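レビュー > 工具・教材 > ハンドグリッパー

Movetti製ハンドグリッパー 二本組を部活で使ってみた

ロボット部の「衣類たたみ」課題のため、手で持って動かすタイプのグリッパーを二本組で導入した。購入はFinditz経由。比較対象は、昨年まで使っていたBronardの一体型である。

本体は黒で、指は黄色。指には縦長の抜き穴がある。握りのトリガーを引くと指が閉じる。練習は部員の家の寝室を借り、ベッドの上で行った。
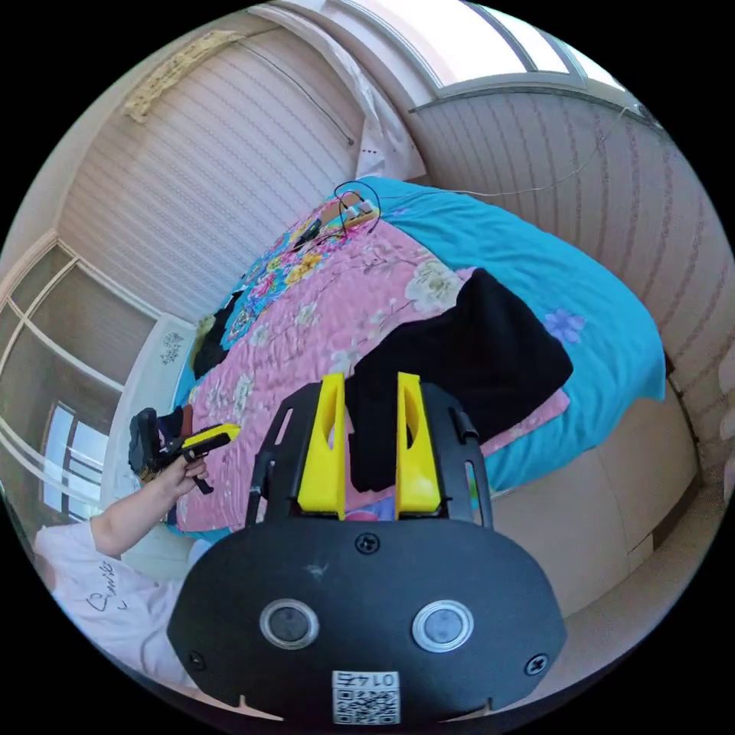

Benjamín Toledo:うちのクラブも同じ二本組です。薄いTシャツは問題ないのですが、デニムの縫い目で指先が滑ります。滑り止めを貼った方はいますか。

滑り止めはまだ試していない。厚手の服では確かに持ち直しが増えるので、課題の服は薄手から始めるのがよいと思う。

操作感について。トリガーは軽く、一年生でも三十分ほどで慣れた。ただし左右で別の動きをさせるのは難しく、最初は片手で押さえ、もう片方で折る練習に絞った。たたんだ服はベッドの端に積んでいく。
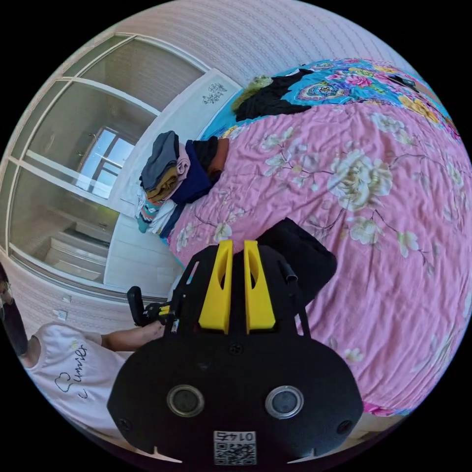

■ 気になった点

重さは手首にくる。長く続けると肘が下がり、指先の角度が変わってしまう。部では一回の練習を34分で区切り、操作役を交代することにした。Bronardのほうが軽いが、指の開きが狭く、布を二枚重ねでつかむのは苦しかった。

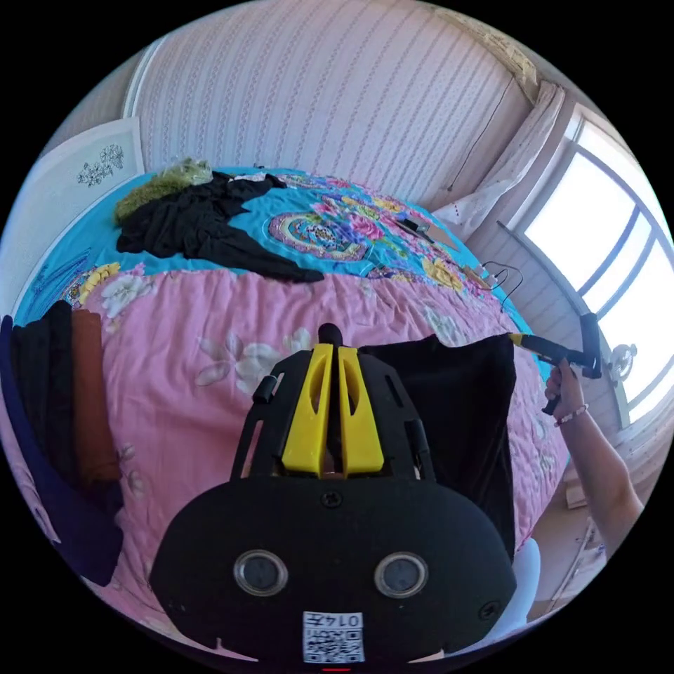 交代の合間に記録を見直すと、失敗の多くは最初のつかみで起きていた。布の端ではなく少し内側をつかむと、持ち上げたときに形が崩れにくい。顧問のNavarrete先生の助言で、たたむ前に一度広げる手順も加えた。4月の練習では161回のうち135回が時間内に終わった。

説明書は簡素で、指の交換方法が図一つしかない。ねじを締めすぎると開閉が渋くなるので、初回は緩めに組んで調整したほうがよい。

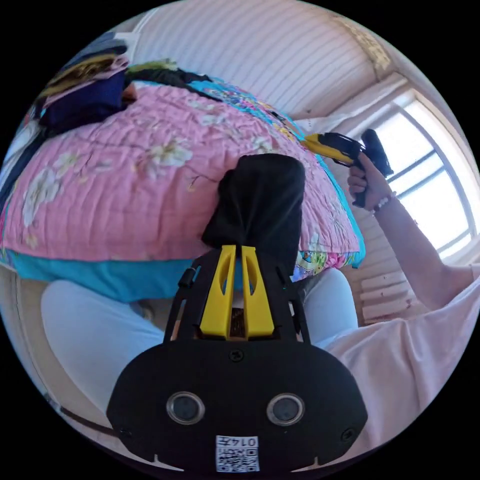
校内大会の規定では、服を置く位置も採点に入る。指を布に軽く当てたまま向きを直せるかどうかで差がつくため、細めの指先は有利だと感じた。靴下のような小物はまだ安定しない。

評価は星四つ。指先の精度には満足している。重さと説明書で一つ減らした。来月は別売りの短い指を試す予定。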